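Stuff Has Weight: Notes for the Saturday Talk
Jondham Library Winter Series, 9 January 2021
Speaker's copy. Please don't hand this one out, it has my spelling in it.

OPENING (stay seated until people stop unmuting)

Thank them for coming. Mention that I moved from Clakport to Jondham in December, a distance of 80 miles, and that it took 5 months to get ready and one afternoon to regret.

The talk is on moving house when you own more than you think. Everybody owns more than they think. I thought I was a person with a few books. The mover's estimate listed me as a person with 681 pounds of books, and he had the nerve to write it in pen.

Pause for laugh. If no laugh, drink water.

PART ONE: THE INVENTORY

Ask them to guess how many things are in their kitchen drawers. Don't wait for answers, last time a man went and checked.

I made a list of everything in my old apartment. It came to 776 lines before I quit at the hall closet. Read a few aloud:
- fondue forks, no fondue pot
- key, unknown
- key, unknown, larger
- instructions for a humidifier I gave away under a different president

Point to make: the list is boring and you should still do it. By line 200 you start throwing things out just to avoid typing them. I gave up a perfectly good colander this way. I miss it.

Move on before the colander becomes the talk.

PART TWO: WALLS, AND WHAT YOU OWE THEM

Slide up now.

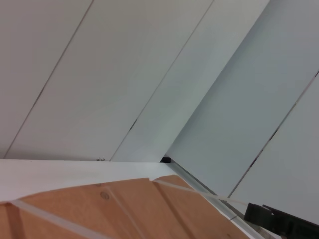
Slide 4. White panels, thin dark seams.

Talk about deposits. A rental wall is a legal document. Every nail you put in it will be read back to you by a man with a clipboard. At the Llewellyn building I lost part of my deposit over a coat hook that was there when I arrived, and I had no photo to prove it.

So: photograph the walls the day you get the keys. Get the corners and the joints between panels too, where old paint and small gaps like to live. Dull pictures are the good ones. Mine put my relatives to sleep and I consider that a sign of quality.

Touch-up paint. White is never white. The store will offer you forty whites with names like small yogurts. Take a chip in with you. Do NOT go by memory. I went by memory and had a bedroom wall with a pale rectangle on it, like a ghost had hung a diploma.

(Someone will ask about toothpaste in nail holes. Say I've heard that too. Leave it there.)

PART THREE: BOXES

This is the part they came for. Slow down.

Free boxes versus bought boxes. Free boxes come from the liquor store and are excellent, though the new neighbors will form a view. Bought boxes come flat, and they stay flat until you find the tape, which is in a box.

Small boxes for heavy things, big boxes for pillows. Everybody nods at this and then fills the biggest one they've got with cookbooks. I saw you nodding. (Works on a video call too, nobody knows who I mean.)

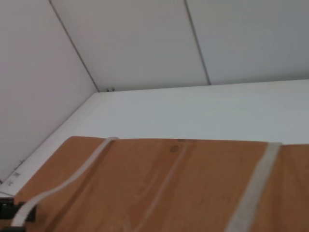 Slide 7. Brown cardboard, three strips of clear tape.

Tape. People are stingy with it or they wrap the thing like a mummy. Run a strip along the main seam and press it down with your palm, all the way. Add more on anything with dishes in it. Don't fold the flaps over and under each other, that trick was invented by someone who carried one box, once, a short way, with sweaters in it.

Labels. Write on the side. Once boxes are stacked, the top is a secret. Put the room first, then the contents, and be honest with yourself. I had eleven marked MISC. Miscellaneous is a cry for help.

The Florkano shelf unit: tell the story if there's time. Short version — take the screws out, put them in a bag, tape the bag to the shelf. I put the bag somewhere safe. The shelf now leans against my wall in Jondham, waiting for news.

PART FOUR: THE FIRST NIGHT

Pack one bag as though you were going to a bad motel. Sheets, a lamp, phone charger, toilet paper, something to open a can. Carry it yourself, in your own car, on your own lap if you have to.

Make the bed first. At ten at night you won't want to, and you'll sleep in your coat.

QUESTIONS

Likely ones: pianos (hire someone), cats (last out, first in, door shut), how much to tip (more than you were planning).

If it goes quiet, ask whether anybody needs fondue forks.

Remind them the February talk is on gutters. Unshare screen BEFORE opening email.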